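Section 4: Sorting, Loading and Your First Wash

Welcome back! If you have worked your way through Sections 1 to 3, your Fokden 46 washer is now level, plugged in, hooked up to both hoses, and has had its empty rinse cycle. If it hasn't had the empty rinse yet, please go back to Section 3 and run it before you put any clothes in. There can be a little water left in the drum from testing at the Grultodstead plant, and we would much prefer that it go down your drain than onto your good shirts.

This section walks you through a first real load from start to finish. Plenty of you have been doing laundry for decades and will want to skip ahead to the dial settings in Section 5, and that is fine, but do take a moment with the cautions marked below. The 46 fills and spins differently from our older top loaders, and some habits that worked well on those machines don't carry over.

What you will need

One or two laundry baskets or hampers
High-efficiency (HE) detergent, liquid or powder
The detergent cup that came in the accessory bag
A mesh bag for small or delicate items
A towel for the floor, at least for the first load

4.1 Sorting your clothes

1. Read the care labels. The symbols are explained on the inside back cover of this guide. When two items in a load have different labels, go with the gentler one.

2. Make your piles by color first. Whites in one, lights in another, darks in a third. New jeans and anything deep red should go by themselves for the first few washes, however much the label promises.

3. Now look at each pile again and pull out anything much heavier than the rest. A bath mat and a handful of thin blouses will never spin evenly together, and the machine will stop and try to rebalance itself over and over.

4. Empty every pocket. Coins, screws and hairpins can slip past the drum seal and end up in the drain pump, which is the single most common repair call our Covden service center gets. Turn the pockets inside out if you can stand to.

5. Close zippers and hooks, unbutton shirts all the way down (including the cuffs and the little collar buttons), and untie drawstrings so they don't knot.

6. Turn printed shirts and dark pants inside out.
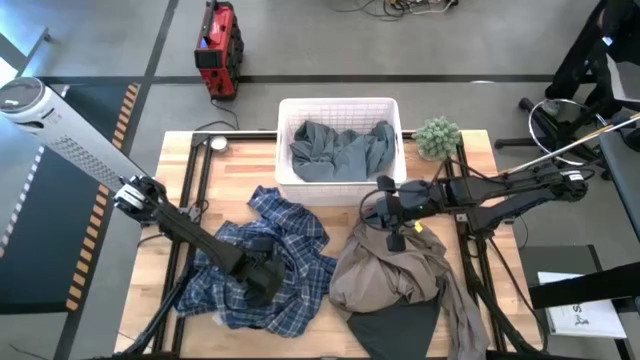

Lay shirts out flat to check collars and cuffs for stains before loading.

Note: Treat stains now, while you have the garment in front of you. Dab on a little liquid detergent, work it in gently with your fingers, and let it sit for a few minutes. Do not iron or tumble dry a stained item until you are happy that the stain has gone. Heat sets most stains for good.

4.2 Loading the drum

1. Open the lid all the way until it holds by itself.

2. Drop the clothes in one at a time, loosely, and spread them evenly around the drum. There is no agitator post in the middle of this model, so you don't need to wrap anything around it. If you are used to a post it feels a bit odd the first time. You will get used to it!

3. Stop when the drum is three-quarters full. The row of small raised dots inside the drum marks the fill line. Clothes should rest below the dots without being pushed down.

4. Place mesh bags near the middle of the load, with something soft on either side.

5. Check that no sleeve, strap or pant leg is hanging over the edge of the drum.

CAUTION: Never press clothes down to fit more in. An overfilled drum can damage the suspension rods, and damage of this kind is not covered under your warranty.

CAUTION: Do not wash waterproof items such as rain jackets, shower curtains or mattress protectors on any cycle with a fast spin. Water gets trapped inside them and then lets go all at once, which can make the machine jump. Use the Drain Only setting and let these items drip dry.

WARNING: Do not wash anything that has been in contact with gasoline, paint thinner, cooking oil or dry-cleaning fluid. The vapors can catch fire, even after one washing.

4.3 Measuring the detergent

1. Pull the dispenser drawer toward you until it clicks. It has two compartments. The larger one on the left is for detergent, and the smaller one on the right is for softener.

2. Fill the detergent cup to the first line for a small load, the second line for a medium load, or the third line for a full one. If your water is soft, use a bit less than this.

3. Pour the detergent into the left compartment. If you use powder, flip up the small gray flap at the back of the compartment first.

4. If you like softener, pour it into the right compartment, no higher than the MAX mark. Skip it for towels and for athletic wear, as it leaves a coating that keeps the fabric from soaking up water.

5. Push the drawer shut slowly. A hard shove can splash softener over into the detergent side.

Note: More soap does not mean cleaner clothes. We know the bottle cap says otherwise. Too much soap leaves a film on the fabric and inside the drum, and in time the film starts to smell. If you see suds through the lid during the final rinse, cut back on the next load.

4.4 Starting the cycle

1. Close the lid and listen for the lock.

2. Turn the dial to NORMAL. For this first load, leave the water temperature on WARM and the soil level on MEDIUM.

3. Press START and hold it for 2 seconds. The light above the button turns green, and the machine begins with a few short turns of the drum while it weighs the load. No water comes in during this part, so please don't think something is wrong.

4. Stay nearby for the first few minutes of filling and look behind the machine. If you find any drip at either hose connection, press STOP, close both faucets, and tighten the connection by hand and then a quarter turn with pliers.

5. When the cycle is over you will hear three tones and the lid will unlock.

Note: A NORMAL cycle takes about 46 minutes. Heavier loads take longer, and the time on the display may jump up or down as the machine goes along.

Note: If you remember a sock after the cycle has started, press PAUSE and wait for the lock light to go out. You can add items until the word ADD disappears from the display. After that the water is too high and the lid stays locked.

4.5 Unloading and drying

1. Take the clothes out promptly. Leaving them in overnight gives you wrinkles and a musty smell, and then you will be washing them again.

2. Give each item one good shake before it goes in the dryer or on the line. It takes hardly any time and does more for wrinkles than any setting on the dryer.

3. Sort out what should not be tumble dried. Thin pants with elastic at the cuffs hold up much better when they are dried on the line or on low, as high heat wears out the elastic long before the fabric goes.

4. Hang shirts by the bottom hem, or on a hanger with the top button done up. Hang pants by the cuffs if you have clips that will hold them.

5. If you must leave clothes in the basket for a little while, lay the ones that crease most easily over the top and fold them as soon as you can. 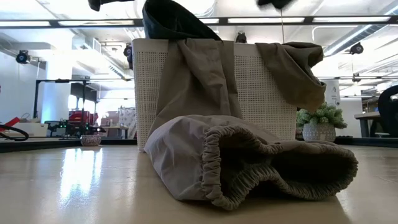
Lightweight pants over the rim of the basket. Smooth the legs by hand before folding.

6. Wipe the rubber lip under the lid with a dry cloth, and leave both the lid and the dispenser drawer open until the inside has dried out. If there are small children or pets in the house, please keep the laundry room door closed while the lid is up.

7. Close both faucets if you are going to be away from home for more than a few days.

4.6 If the first load doesn't go as planned

The machine stops and shows UL. The load is uneven. Press PAUSE, wait for the lid to unlock, move the clothes around by hand, close the lid and press START again. A single heavy item, like a robe, will often do this. Add a couple of towels to keep it company.

The machine does not fill. Check that both faucets are fully open and that neither hose is kinked behind the cabinet. If the water is still slow to come in, the small screens inside the hose ends may be clogged with grit. Cleaning them is covered in Section 8.

The machine walks across the floor. Go back to Section 2 and check all four leveling feet. Make sure the shipping bolts are out! They are blue, and there are four of them. Keep them in a drawer somewhere in case you move house.

Clothes come out with white streaks. The powder has not dissolved. Use a warmer setting, or change to liquid, and check that the gray flap was in the right position.

Clothes come out too wet. Set the spin speed to HIGH, which is 1290 rpm on this model, and run RINSE AND SPIN once more. If that makes no difference, look for a drain hose that has been pushed too far down the standpipe.

The lid will not unlock. Wait five minutes. If there is still water in the drum, turn the dial to DRAIN ONLY and press START. Do not pry at the lid with a screwdriver or a butter knife. The lock is plastic and will break long before it opens.

For anything else, write to Homa Ansari, Customer Care, Ahmadpour Home Appliances, P.O. Box 2959, Covden. Please include your serial number, printed on the silver label under the lid, and tell us which cycle you were using and at what point the trouble started.

Section 4 revised September 17, 2022. Continue to Section 5, Choosing a Cycle.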